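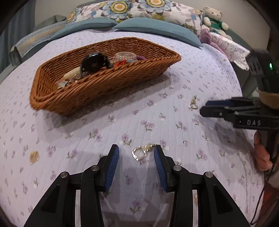 Can a robot learn a job from hand-held grippers when no robot was in the room?
It can learn a good part of it, provided the recordings include the moments when the person holding the grippers got it slightly wrong.

Gwenaël Lefèvre had not believed the second half of that until July, and she had spent most of the spring making sure there were no such moments.

She ran the Bekurard study from the top floor of a house in Dilgate. The job was small things on soft surfaces: pick it up from the bedding, put it in the basket, let go. The people doing the recording held a gripper in each hand and worked through the tasks on the sheet. In the evenings she went through what they had done. If an earring slipped and was picked up again, she marked the recording and moved it to another folder. If a finger pushed into the quilt and had to be lifted out, she moved that too. She wanted the arms at Remitz to see only good work.

By June she had 1693 recordings and had put 381 of them aside. She sent the rest to Remitz, where the training was done, and took the train up when it had finished.

The first test was 40 attempts. The arms went down well, slowly and in the right place, and closed. When they closed on the earring they carried it to the basket and let it drop, and that was very pleasing to watch. When they missed, they carried nothing to the basket and let that drop as well. They did it with the same care. Then they went back to the start and waited.

"It doesn't know it hasn't got it," said the technician.

"It's never seen anybody not have it," Gwenaël said, and then she sat down and wrote that in her notebook, as it seemed worth keeping.

She rang the house that night. Her brother answered, who was staying there while his own kitchen was being done, and she asked him to go upstairs and find the drive with the green tape on it. He wanted to know if it was important. She said it was the rubbish. He said there was a lot of green tape about, and it took him until ten o'clock.

They trained it again with the 381 put back. She changed nothing else, although she badly wanted to. There was a setting for the grip force she had disliked for weeks, and she left it alone. The bedding was the same, the basket was in the same place, and the lamp was on the mark they had made for it on the floor.

The second test was also 40 attempts. On the third, the left arm came down short and closed on a fold of cloth. It stopped. It opened, rose a little, moved over and came down again, and it had the hoop. The technician put her tea on the floor without looking at it.

It still missed. It missed 30 times at the first try, more than the other one had, and Gwenaël wrote this down in the same size of writing as everything else. It was untidier in every way. It prodded the quilt. Once it picked an earring up, put it down and picked it up again for no reason she could see, and she recognised this, having watched herself do the same thing on a recording from April. But when it went to the basket there was something in its fingers.

On the train home she tried to write the method section. She had a paragraph from the spring which said that all recordings had been checked for quality and the poor ones removed. She took out the last part. Then she took out "for quality", and looked at what was left for most of the way to Dilgate.

Her brother had left the light on upstairs and the drives in a heap on the landing. She put them in order. The recording team were due at nine, and there was a note to write for them. She wrote that if they dropped something they should carry on and pick it up. She read it over, added that they shouldn't drop things on purpose, and pinned it to the door.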